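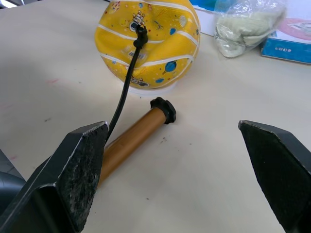
Ball bench, July, 2:30 in the afternoon

Yellow astronaut ball from the Figueroa box, dented on the left side. Nozzle is in the valve, hose run down to the gold hand pump. Left the barcode label on for now - want to check it against the Trurnov list first.

Plan: 30 strokes, stop, press with thumb, then 9 more if it still gives. Wet the needle before it goes in next time, the valves on this batch are tight.

Leak check after: pull the nozzle, soapy water on the valve, leave it 300 seconds and look for bubbles. If the crease stays in, put it on the Lamitent shelf and don't keep pumping.

To do
- spare needles, 2 packs
- ask Pullero about a longer hose
- wipe down table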